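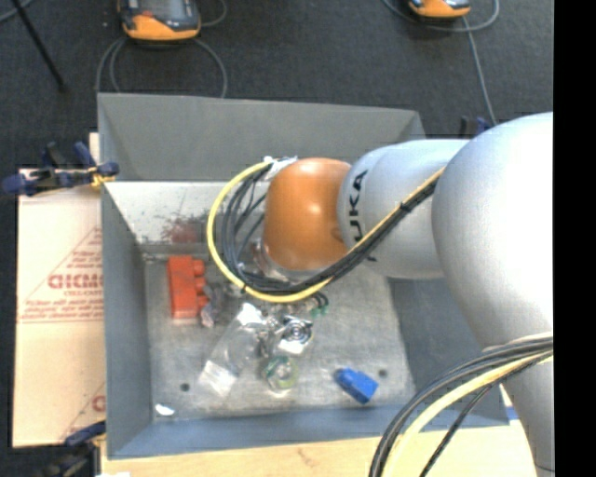 Eltcombe Works – Demonstration Cell Support

Ticket 76: arm pauses over the bin during visitor demo
Raised by: Teodora Ristić
Status: open, sulking

Reported: Halfway through the September open day the KUKA stopped above the parts bin and stayed there. The party from Dimitriou took it for a dramatic pause. One of them clapped.

Log
14:10 Restarted the job. Arm picked 5 parts, then stopped again.
14:25 Checked the clamps on the bin. All tight.
14:40 Pendant shows a wrist cable warning. The yellow cable loops well out to the left of the orange wrist, so I've asked for it to be tied in closer.
15:05 Slowed the job to 25 per cent. No stops in 8 runs, though two visitors wandered off to look at the Honton conveyor.

Still to do: re-dress the cables, run at full speed, and try the clear bag with the white label again – it was the target both times.

Please don't close this before the Dradico visit. Last time it was closed as "works when watched".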